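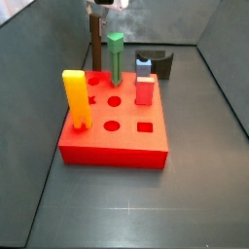
Tolerances and humidity: notes from the Stindside store
7/14/19

The Stindside store holds 921 catalogued items, of which 317 are solid wood or have a wooden part that has to fit another part. Those 317 are the subject of this note. Lending staff have asked why a lid that closed in October will bind in summer, and whether sanding is the right fix. In most cases it isn't.

Wood takes on and gives off moisture until it balances with the air around it. The change in size along the grain is small enough to ignore. Across the grain it is much larger, and it differs between the radial and tangential directions, so a turned dowel does not stay round. It goes slightly oval. A dowel that was a close fit in a dry room may then jam in one orientation and pass freely in another.

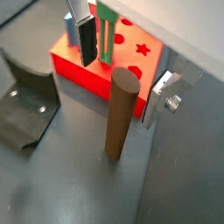 The Lulum logger on the north shelving was read every morning for 114 days. Relative humidity swung most near the loading door, and the items reported as sticking came mainly from the two bays next to it. Kanako Onishi moved half of those items to the inner bays and left the rest where they were. After three weeks the moved items were gauged again, and most had come back to their listed size. The drawer units from Ó Gríofa had not - their runners are glued cross-grain and will need separate treatment.

Sanding during a damp spell removes material that will be missed when the air dries. Please log the item, move it inward, and gauge it again before doing anything else to it.
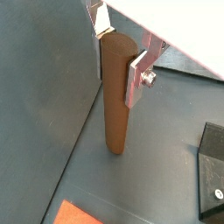 Gauging should follow one method at every site. Use the Kerkano calipers, zeroed before each session, and take diameters at both ends and at the midpoint, then turn the piece a quarter turn and repeat. Hold it upright and clear of the table, as with the brown rod between the two metal fingers, so that the lower end bears no weight. Record the larger and smaller readings separately. An average hides the ovality, and the ovality is what we are trying to find.

Revised log sheets are in the tray by the sign-out desk. The old sheets have a single diameter column and should be recycled.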